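Learning to sew at my age (and other ways to lose an evening)

2025-09-24

So I have been going to the mending evenings in Wostley since June, and I keep promising people I'll write something about it, and then I get home with bits of thread stuck to my jumper and watch telly instead. But the kettle's on and the cat is asleep on the pattern I was meant to be cutting out, so let's go.

I should say I was properly bad at sewing in school. We had to make an apron and mine had the pocket on the back. My mum wore it anyway, bless her, and just put it on the wrong way round. After that I paid other people to take up my trousers for the best part of thirty years, and I'd probably still be doing it if the lady at the dry cleaner's hadn't retired.

The evenings are run by Tianyou Cui, who used to do alterations for a living and has the patience of a saint. You bring whatever's broken and sit down, and at some point Tianyou wanders over, turns your work inside out and goes "hmm". There are different kinds of hmm. I've had most of them! The worst was for a coat lining I'd stitched to its own sleeve, and the best was for a darned sock (grey, wool, left heel) that I still take out of the drawer to admire. 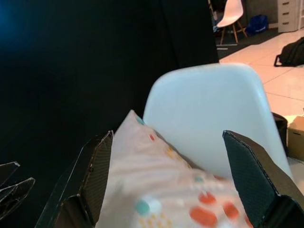
Fabric is where it all gets dangerous, money-wise. I went in thinking I'd only ever mend things, and then I discovered the remnants basket at Curnine, where the ends of rolls go for 2 pounds a piece, and now there's a whole shelf in the airing cupboard I don't talk about. My one rule was going to be plain colours only, sensible navy, that sort of thing. It lasted until I started noticing spots. I'm hopeless with them, and a pale pink with teal and orangey-red dots all over it is exactly the kind of cloth that makes me forget I have a gas bill. Mustard dots as well? Oh, go on then. The trouble with spots, as I now know, is that your eye goes straight to any seam where they don't quite meet, so a cushion cover that would look fine in navy looks a bit drunk. Tianyou's advice was to go for scattered dots, not rows, and then there's nothing to line up in the first place. I've passed that on to everyone I know, including my brother, who had not asked.

The machine is another story. I bought a second-hand Ullavum off a woman two streets over, and it weighs about the same as a small pony. It does 21 stitches, of which I use straight and zigzag. Once I pressed the wrong button and it did a row of little ducks along the hem of a pillowcase. I haven't managed to find the ducks again, and I've looked.

What I didn't expect was how much I'd like the hand sewing. I thought it would be the boring bit you put up with, but I've come round to it completely, especially slip stitch, where you pull the thread and the gap just closes up and vanishes. I did a whole cushion edge that way last week with the radio on and missed my bus stop's worth of bedtime, if that makes sense. It was gone midnight.

Next on the pile is a pair of curtains for the back bedroom, which will need lining, and I'm a bit scared of them. I've measured the window three times and got three different answers. If anybody has a tape measure they trust, I'm in all week.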